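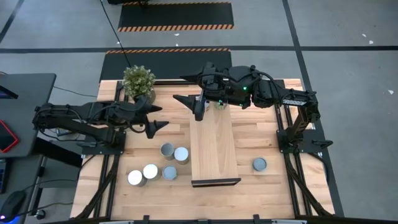 Ticket: Cans will not slide the full length of the board

Product: Wanero tabletop sliding board, with cans
Category: Tabletop games / playing surface
Status: Resolved
Opened by: Games room, Saithong community centre
Handled by: Asum product support

Problem as reported

We put the cans game out on a butcher-block table, with the long board laid lengthwise down the middle and the metal cans stood upright beside it. Some of the cans have white lids and some have grey tops, and we use those as the two sides. Since January the cans have been stopping short. A can pushed from one end should reach the black strip at the other with an ordinary push. Ours mostly stop a little past halfway, and the ones that get further drift towards the left edge and drop off.

The white ones seem worse than the grey ones but I would not swear to it. The board looks smooth. It has been wiped with a damp cloth after each session and put back in the cupboard standing on end.

Already tried before opening the ticket:
Wiped the board with a dry cloth. No change.
Turned the board end for end. The cans still stop short, but now they drift to the right.
Pushed harder. They reach the end and go over it.

Reply from support

Thank you for trying it both ways round, that saves a step. If the drift changes sides when the board is turned, the fault is in the board and the table is probably level. Stopping short is a separate matter and is nearly always the surface or the base of the can.

Please do the following in order and tell us what you find at each step.

Step 1. Turn each can upside down and run a finger round the bottom rim. You are feeling for a burr, dried glue or grit. Do this with all of them, including the ones that seem to run well.

Step 2. Lay a steel rule on edge across the board at each end and in the middle. Look for light under it. Then do the same lengthwise.

Step 3. Check the underside of the board for anything stuck to it. A crumb under one edge is enough to tip it.

Step 4. Tell us what the board has been treated with, if anything. Furniture polish is the usual one.

Update from customer

Step 1. Two of the white ones have a rough place on the bottom rim. You can feel it with a fingernail. The rest are smooth, though there was a bit of grey dirt in the rims which came off on a tissue.

Step 2. No light under the rule crossways at either end. In the middle there is light under it at one side, so the board is slightly lower along that edge. Lengthwise it is fine.

Step 3. Nothing stuck underneath.

Step 4. No polish that we know of. I asked at the desk and was told there is a spray in the cupboard which gets used on all the tables. The label says Prorkley and it is for worktops. It may well have been used on the board too -- I can't rule it out.

Reply from support

That gives us enough to go on. There are three things to put right.

Rims. Put a sheet of 400 grit paper face up on something flat, stand the can on it and move it in small circles, a few turns at a time. Keep it upright. When the rough place has gone, repeat on 600 grit and wipe the rim. Leave the smooth cans alone apart from a wipe.

Residue. Worktop spray can leave a film that does not show but does grip. Wipe the board along its length with a cloth that has been wrung out in warm water with a drop of washing-up liquid, then again with plain water, then dry it straight away. Leave it flat for 20 minutes before you use it. Please don't use the spray on it again.

Low edge. This comes from standing the board on end in the cupboard, and from damp. Store it flat from now on. For the time being, put a strip of thin card under the low side, starting near the middle. If it is still low after 2 weeks flat, reply here and we will look at changing the board.

The black strip at the end does not need any treatment. Wipe it dry and leave it.

Update from customer

Rims done. One took longer than the other but both are smooth now. Board washed and dried as you said. The cloth came up slightly sticky on the first pass, so there was something on there.

Cans now run the full length with an ordinary push, white and grey alike. With the card in, they keep straight. Without it they still wander a bit near the middle.

The board is now kept flat on top of the cupboard and the spray has been moved to the kitchen.

Update from customer

Checked again after the time flat. I can just see light under the rule on the low side, less than before. We played without the card and no cans went off the edge. Happy to leave it at that.

One question: can we buy spare cans singly, or only as a set?

Reply from support

Glad it is running properly. Cans are sold singly in white or grey -- please say which when you order, as the order form defaults to white.

Closing this ticket. It can be reopened by replying if the board drops again.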